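Product Review: Xiangqi Set with Roll-Out Board Mat
Reviewed for the Brimdale Games Library by Sarahí Bañuelos

The library lent this set for 60 sessions beginning in April. The round wooden pieces remain legible, and the black grid on the yellow mat is easy to follow. Members new to the game needed help with the characters -- no guide is supplied.

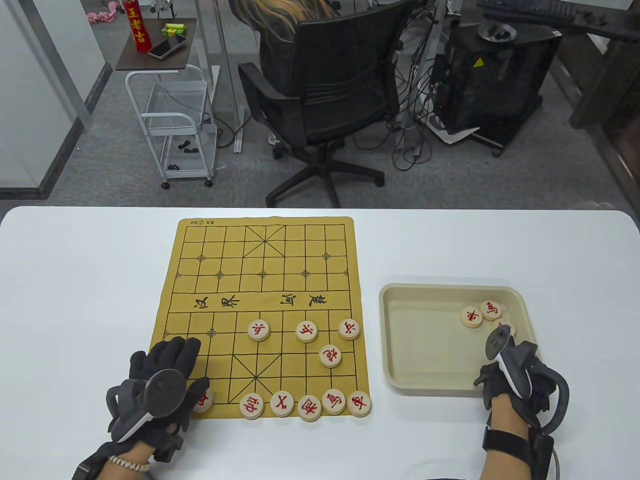 Storage is the weaker point. A separate tray is advised for loose pieces. Rating: recommended for general lending.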